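Ralton Neighbours Help Board
Home and Storage > Sheds, lofts and cupboards

Are wicker baskets any good for storage in a damp cottage, or am I being sold a look?

Posted by plumtree_end, 29 July 2023

We moved into an old stone cottage in Skasedthorpe last October and have been living out of cardboard boxes ever since. The cupboards under the stairs and in the back bedroom are built against the outside wall and they smell musty whatever I do. I want to get everything out of cardboard, which has gone soft at the bottom.

Every magazine and half the people I ask tell me to buy wicker because it "breathes". I am not convinced. Plenty of things breathe and still go mouldy. My mother had a wicker laundry hamper that grew a grey fur up one side, and that was in a house with central heating. On the other hand the plastic crates I bought as a stopgap have water beading on the inside of the lids, so they are no better.

What I need to store: bed linen, the children's building blocks and wooden train track, a lot of wool, and paperwork I can't throw out. The shelves are 34 cm deep so nothing enormous will fit. The Gollura range keeps being recommended but it seems a lot of money for dried sticks. Has anybody had wicker in a damp cupboard for more than one winter? I am less interested in what the shop told you.

3 replies

tansy_and_rye
Member, 843 posts

I've had baskets in a north-facing cupboard for seven years so I can tell you what happened to mine, for what it's worth.

"It breathes" is half true at best. Air gets through the weave, so you don't get the beading you have in your crates. But willow and rattan both take up moisture from the air, and if the cupboard is damp the basket will be damp as well. Two of mine went mouldy in the first winter. Both were pushed hard against the back wall. The ones standing a hand's width forward were fine and I still use them.

So before you spend anything, get a cheap humidity meter and leave it in the cupboard for a fortnight. If it sits above 70 per cent most of the time, no basket is going to save you and you should be looking at the wall, the gutter outside and whether the ground is banked up against the stone. Ours was a gutter. I would have bought a dozen baskets before I thought of going outside in the rain to look.

For what you list, I would split it up. Toys are fine in wicker, they're hard and they get taken out all the time. A pair of open baskets side by side does us for blocks, one for the big ones and one for the small, and they get tipped out so often that nothing has a chance to go musty.
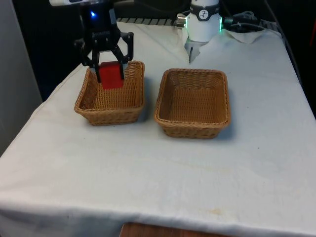

Two woven baskets on a table, with a red block at the left one.

Linen I would only put in wicker with a cotton liner you can take out and wash. Unlined, the ends of the canes catch on everything, and a pillowcase with a pulled thread is annoying every time you look at it. Wool I wouldn't put in wicker at all. Moths can walk straight through the gaps. Zip bags, and check them twice a year.

Paperwork should not be in that cupboard in any container. Find it a shelf on an inside wall, even if that means it's in the bedroom.

As for Gollura, I bought one. It's well made and the handles have stayed on. I can't see that it has done anything the car boot ones haven't. The leaflet that came with mine said the finish was "naturally mould resistant" and I'd like to know what that means, as there was no mention of what was in it or who had tested it.

If you do get mould on a basket, brush it off outdoors with a stiff dry brush, wipe with white vinegar and water, and dry it in the sun for a whole day. Don't soak it. If it comes back, bin it.

berge_lane_dave
Member

just get a dehumidifier. had the same in our place on Berge Lane and it sorted it. wicker, plastic, doesnt matter after that

ohm_sweet_ohm
Member, 3000 posts

I'd be careful with the answer above mine. A dehumidifier in the room does very little for a closed cupboard on an outside wall unless you leave the doors open, and you'll be paying to run it while the wet keeps coming in. They're useful for drying out after you've found the cause. I also notice people always say it "sorted it" and never say what the reading was before and after.

Mostly I agree with tansy_and_rye, though I'd argue about the vinegar. I've tried it and I've tried plain water with a drop of washing-up liquid, and I couldn't tell the difference a month later. The day in the sun is probably doing most of the work.

Things I would add: put slats on the shelves so air can get underneath, leave a gap at the back, and drill a row of holes at the top and bottom of the cupboard door. It costs next to nothing and can be done in an afternoon. If you rent, ask first.

Measure the baskets yourself too. The sizes given online are often taken at the base and most baskets flare out towards the rim. I had three that were meant to fit and all of them stuck out past the shelf, so the door wouldn't shut. With 34 cm, less the gap at the back, I'd look for nothing over 28 at the widest point.

plumtree_end
Original poster

Thank you, that's more use than any of the magazines. Went out and looked at the gutter and there is a fern growing in it. Will get a meter before I buy anything. Still not sure about the holes in the door as it's an old one, but I'll try the slats.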